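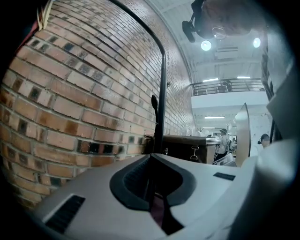 Hand-held gripper by the brick wall, metal counter behind

1/ Short thread on a fault we had with the hand-held grippers at Orner. No injuries, but we lost most of a batch.

2/ We recorded 349 takes on 13 November 2024. Þröstur Ravn loaded them that evening and 22 had the jaw width stuck at one value from start to finish.

3/ The video in those takes was fine. The fingers open and close, the number doesn't move. Our checker only looks for missing data, so it passed all of them.

4/ First guess was the firmware from July. Rolled it back on 2 units – same fault on both.

5/ Lilibeth Navarro found it by wiggling the cable at the encoder plug. The strain relief had worked loose and the plug backed out a little when the wrist turned hard left.

6/ The part that bothers me: a policy trained on a frozen width can learn to hold on and never let go. On an arm near people I'd call that a safety matter.

7/ Fix for now: new clip on the plug, and the checker rejects any take where width stays flat for 3 seconds while the fingers are moving.

8/ Still open: whether older Beserham takes have the same thing. Þröstur is rerunning them. Will post the count in this thread.

Related threads
Maglaya wrist mount, cracked screws
Huvemico battery swap notes
Clock drift between two grippers

Back to top | Contact | Terms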